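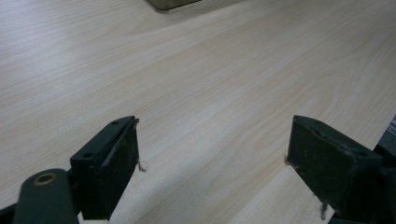

One member in Hollis wrote that the notice of the new inspection fee reached the farm two weeks after the first shipment had already been billed at the higher rate, and asked whether the association had known it was coming. The association had not. The revised schedule was published by the port authorities in Fondura in July, and our office received its copy at the same time as the freight agents. We regret that members with fruit already at sea had no opportunity to plan for the charge.

The present item sets out what has changed for growers who export apples and pears through Fondura, what has stayed the same, and what the association is doing on members' behalf.

What has changed

Until this season, fresh fruit arriving at Fondura was inspected under a single flat charge per consignment, regardless of the number of containers. Under the revised schedule the charge is applied to each container. The new rate is $144 per container, payable by the exporter of record before release. A consignment that was previously inspected for $393 will cost less than before if it consists of one or two containers, and more if it consists of three or more. Most members who ship under their own name send small consignments and will see a modest saving. Members who ship through the Nestcombe packing house, where fruit from several orchards is combined, will in most cases pay more.

A second change concerns paperwork. The certificate of origin must now list each orchard block separately when fruit from more than one grower is packed together. In the past a single entry in the name of the packing house was accepted. Nestcombe has revised its intake forms and will ask growers for block numbers at delivery. Members who do not have block numbers on file should contact the association office, which can issue them without charge.

What has not changed

The import duty on apples and pears remains at its previous level. The seasonal window, during which the lower duty applies, opens and closes on the same dates as last year. There has been no change to the list of approved treatments or to the cold storage period required before loading.

Some members have heard that the lower duty is to be withdrawn altogether. The office has seen no document to support this. The trade agreement under which the lower duty is granted comes up for review next year, and either party may propose changes at that time. Until the review is complete, the present terms stay in force.

Effect on the season so far
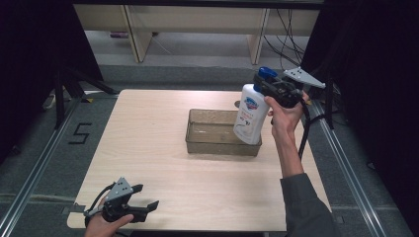 Shipments through Fondura to the end of July came to 107 containers, against 100 for the same period last year. The increase was made up entirely of pears. Apple volumes were slightly lower, chiefly on account of the late frost in the upper part of the Hollis district, and buyers have been willing to pay a little more for the larger sizes. It is too early to say whether the new charge has affected demand, as most of these sales were agreed before the schedule was published.

Prices in the domestic market have been steady. Members who are weighing whether to hold fruit for export or sell at home should bear in mind that storage at Nestcombe is charged by the week and that space is limited after the end of the pear harvest. The packing house has asked for bookings in writing.

Representations made by the association

The association has written to the trade office to request two adjustments. The first is a transition period, under which consignments loaded before publication of the new schedule would be billed at the old flat charge. The second is a cap on the total payable for any combined consignment, so that smaller growers who share a container load are not placed at a disadvantage. The trade office has acknowledged the letter and has undertaken to reply before the apple season is fully under way.

We have also asked that future changes be announced at least one full month before they take effect. A similar request was made by the grain exporters at Cloka after their own inspection charges were revised, and we understand that it was received favorably. The two associations will share any response.

What members should do now

Members who have been billed at the new rate for fruit loaded before the change should pay the invoice in order to avoid delays in release, and should mark the payment as made under protest. A copy of the invoice and of the loading record should be sent to the association office. If a refund is agreed, claims will be submitted together.

Members with contracts still to be signed are advised to state clearly which party bears the inspection charge. The standard contract form supplied by the association is silent on this point. A revised form is being prepared and will be sent out with the next newsletter. In the meantime a short additional clause is available from the office on request, by mail or in person, between 9 a.m. and 4 p.m.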